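Lindsay Street Tenants' Association
Minutes of the meeting held Apr 1, 2018, in the Zultari Building community room
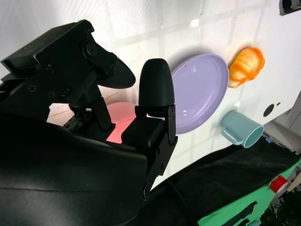

White tabletop with black two-fingered gripper, fingers open.

Present: Myrto Manolakis (chair), Igor Halás, Areti Kyriakidis, Keyvan Shahbazi, and eleven residents who signed the sheet, one of them illegibly.
Apologies: Raimonds Avotiņš, who sent his regrets and a two-page letter on the subject of bicycles.

1. Minutes of the last meeting
Approved after one correction. Ms. Kyriakidis did not "storm out" in March. She left to move her car. The secretary regrets the wording.

2. Laundry room
Corkeo, who service the machines, have answered our letter of complaint with a letter thanking us for our interest in Corkeo. Dryer 2 still takes quarters and gives nothing in return. Mr. Halás has kept a log of the losses and read it aloud. The chair asked whether the rest could be taken as read. It could.
Agreed: Mr. Halás to phone Corkeo and keep phoning.

3. Courtyard garden
The bed by the north wall has been dug over. Mr. Shahbazi reported that 200 bulbs were planted in the fall and that the squirrels have been very happy with them. He proposed lavender, which squirrels are said to dislike. A resident from the third floor said her sister's squirrels eat lavender. Discussion followed, longer than the garden deserves.
Agreed: lavender, up to $100, with mint in pots only. The meeting remembers what happened with the mint.

4. Bicycles in the stairwell
The letter from Mr. Avotiņš was summarized. He is against them. The owners of the bicycles, both present, are for them. The fire code is also against them, and the chair felt this ought to carry some weight. Westuma, the management company, has offered a rack for the back passage and would like us to pay for it. Their quote is $1,000, not including bolts.
Ms. Kyriakidis asked what a rack without bolts is. No answer was offered.
Agreed: Ms. Manolakis to ask Westuma for a price with bolts. Bicycles to be out of the stairwell by the end of April whether or not a rack exists by then.

5. Noise
Quiet hours are still 10 p.m. to 7 a.m. The trumpet on the fourth floor has improved, both in timing and in tone. The secretary was asked to minute the second part, as it was felt to be encouraging.

6. Money
Balance as reported by Ms. Kyriakidis is healthy enough for lavender and not for bolts. Dues stay at $30 a year. Several households have yet to pay, including one whose representative asked this evening why there were no cookies.

7. Any other business
a) The front door sticks again. Mr. Shahbazi says it is the weather. It was also the weather in August.
b) A casserole dish with a blue lid has been in the community room fridge for some time. The owner may have it back. The contents have been dealt with.
c) Motion to limit this item to ten minutes at future meetings. Debated for twenty. Carried, Mr. Halás voting against on the grounds that he had not finished.

Next meeting: to be fixed once Ms. Manolakis has heard from Westuma. Items for the agenda to her in writing, one page at most, please - this means you, Raimonds.

Meeting closed at 9:15 p.m.
Minutes taken by K. Shahbazi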